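Fistov two-arm cell

The Fistov two-arm cell is a tabletop robot station developed at the Orasen workshop for handling bins, baskets and other household containers. It is best known for its upkeep routine, which is short enough to fit between work sessions and has been copied by several other shops, among them Maldonado.

Setup

Both arms hang over the table and reach down to the work, leaving the tabletop clear for large objects. Each arm is brought to its home pose and zeroed by itself before the two are run together. Cable slack comes next, and it matters a great deal! A loop that is too tight pulls on the wrist at full reach, while one that is too loose can snag on a rim or handle. Orasen's guide asks for 50 mm of free play at the gripper end.

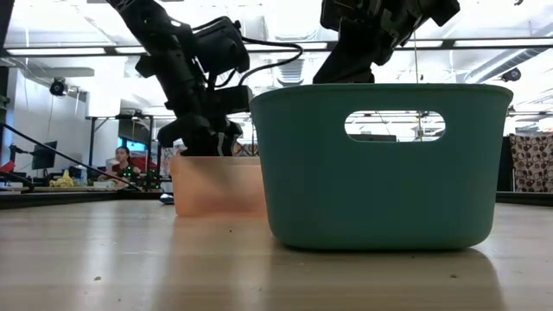 Grip force is set last, starting low and going up in small steps until a container can be lifted by its rim without slipping. Thin plastic walls flex a surprising amount, so the setting is checked again whenever a new kind of bin is brought in.

Routine care

The table is wiped down and the gripper fingers are cleaned every 10 hours of running time. At 170 hours the joint bolts are checked with a torque wrench and the cables are flexed by hand to find stiff spots. The first cell passed 1546 hours in June on its original joints, a wonderful run for such a busy machine.

Repair

Worn finger pads are the most common fault. Swapping a pair takes two screws per finger, followed by a fresh zeroing of the gripper. Wrist cables are replaced as a full set under the Trurar parts scheme, and old sets are kept for their connectors.

Last updated 2024-08-30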